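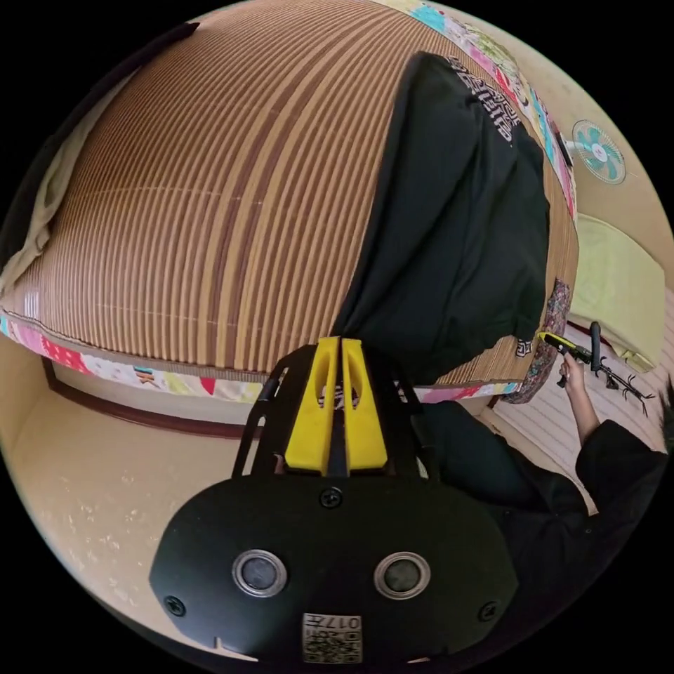 Chapter 9
The Occupied Bedroom: Surfaces, Bedding and Personal Articles

The bed is the largest horizontal surface in most private rooms, and in residential service it is the surface on which the greatest variety of articles will be found. It must be understood as a layered assembly, each layer having its own fibre, its own method of care and its own place in the order of work. A reed mat laid over a patchwork quilt, with a black garment spread across the mat and a piece of dark floral fabric draped at the bed's edge, presents the attendant with several separate decisions before any cleaning has begun. The garment must be assessed and removed first. The floral piece must be identified as bedding, clothing or furnishing textile. Only then may the mat be lifted and the quilt beneath it examined. An attendant who gathers the whole assembly in one movement will mix clean articles with soiled ones and may damage the mat, which does not tolerate folding across its slats.

This chapter introduces the principles that govern work in a bedroom while it remains in use by its occupant. It should be read in conjunction with Chapter 4 (Fibres and Finishes) and Chapter 7 (Laundry Classification). Students enrolled in the certificate stream are expected to complete the practical component in the October intake.

Learning outcomes

On completion of this chapter the student will be able to:
distinguish between bedding, clothing and accessory textiles found on a bed;
select an appropriate method of care for woven plant-fibre mats;
apply the order of work set out in Section 9.3;
handle bags and other personal carried articles in accordance with the occupant's instructions; and
complete an article record in the prescribed form.

Key terms

Article record. Binding strip. Carried article. Occupied room. Resting surface. Slat mat. Top layer.

9.1 The bed as a resting surface

The term resting surface is used throughout this book for any surface on which articles are placed without being stored. A chair back, a window sill and the lid of a laundry hamper are all resting surfaces. The bed differs from these in that its own covering is also subject to care. Matos and Van Beek, in the teaching notes prepared for the Butudora residence, recommend that the bed be cleared in full before any other resting surface in the room is attended to. The present authors adopt that recommendation with one qualification, namely that articles in use by an occupant who is present in the room are to be left in place until the occupant has been consulted.

Slat mats require particular attention. The slats of such a mat are held by fine threads running across them at regular intervals, and the edge is commonly finished with a fabric binding strip. Wear appears first at the threads. The mat should be rolled in the direction that keeps each slat straight, wiped with a cloth that has been wrung out thoroughly, and dried flat in moving air out of direct sun. It should not be soaked. Where a binding strip has begun to lift, the mat is to be set aside for repair and noted on the article record.

Patchwork quilts are treated in Chapter 7 with other pieced goods. It is sufficient to state at this point that the patches of a single quilt may differ in fibre and in colourfastness, and that the whole must be laundered according to the most delicate patch. A test on the reverse side, near a corner seam, is required for any quilt without a legible care label.

9.2 Bags and other carried articles

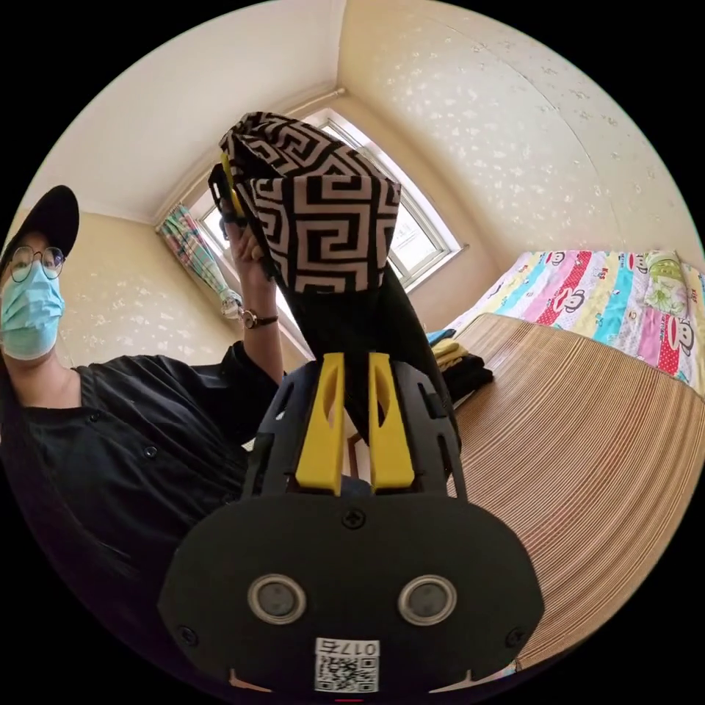 Carried articles include handbags, totes, backpacks, drawstring pouches and soft cases. They are distinguished from clothing because they are likely to contain other items, and from luggage because they are in regular use and are seldom put away. No attendant may open a carried article without the express permission of its owner. Where permission has been given, the contents are to be removed in the owner's presence and placed on a clear surface within the owner's sight.

A soft bag should be lifted by its handle or upper edge and supported from below if it is suspected of being heavy. Bags constructed from two fabrics, such as a printed upper section joined to a plain dark base, call for caution in washing, as dye may travel from one section to the other. Spot cleaning is preferred. Straps are to be checked at the point of attachment, where stitching fails earliest.

Storage should reflect frequency of use. A bag required every day is best hung near the door at a height its owner can reach without strain. Bags used less often may be stored flat, or lightly filled with clean cloth to preserve their form. In the Fonseca wing, where Natália Salgado supervised the refitting of the bedrooms, each room was provided with 2 hooks beside the door, one reserved for outer clothing and one for a bag.

9.3 Order of work

The following order applies to all occupied rooms unless the supervisor has directed otherwise.

Knock, identify oneself, and obtain consent to begin.
Open the window or confirm that ventilation is adequate.
Remove carried articles from the bed to the place the occupant has indicated.
Remove clothing, separating worn garments from clean ones on the occupant's advice.
Remove the top layer and inspect it.
Inspect the remaining bedding, layer by layer.
Wipe the bed frame and any baseboard adjoining it.
Sweep or vacuum the floor, including the area beneath the bed.
Remake the bed and return articles.

The floor is left until late in the order so that dust dislodged from the bedding may be collected in a single pass.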